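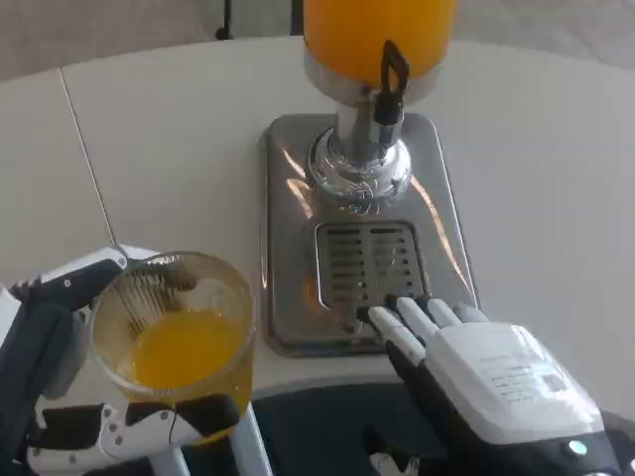
Wistberg Cold Beverage Dispenser, Single Column
Catalog no. 1408
Category: Buffet and Breakfast Service
Supplied by Matubbar Catering Equipment

The Wistberg single-column dispenser is intended for self-service of juice, iced tea and water in hotels, conference centers and staff dining rooms. The tall cylindrical container allows guests to see the drink on offer. It sits in a polished metal collar above a chrome spout column with an engraved base.

Drinks are drawn by means of a black tap lever mounted at the side of the column. The stainless steel drip tray has a raised rim and rounded corners, with a slotted grate set into it below the spout. Standard tumblers may be filled at the tap - tall carafes should be filled from a pitcher.

Placement
The dispenser must stand on a level surface able to bear its full weight. Place the unit with the grate toward the guest and allow enough free table in front of the tray for glasses to be set down.

Cleaning
Empty the container at the close of each service. Wash the container and tap by hand in warm water with a mild detergent, then rinse well. Juices with pulp should be strained before filling. Abrasive pads will mark the chrome and must not be used. The tray may be wiped with a soft cloth during service.

Ordering and Warranty
The unit is covered for 2 years against defects in materials and workmanship. Glassware is not included. Replacement tap levers and seals are held in stock at the Gurkow warehouse and may be ordered under the catalog number given at the top of this page.

Orders for more than one property are handled by Farzana Liyanage, Contract Sales. Questions on parts and repairs should be directed to Rangi Lowther, Service Department.

The Gurkow warehouse is closed for inventory during July.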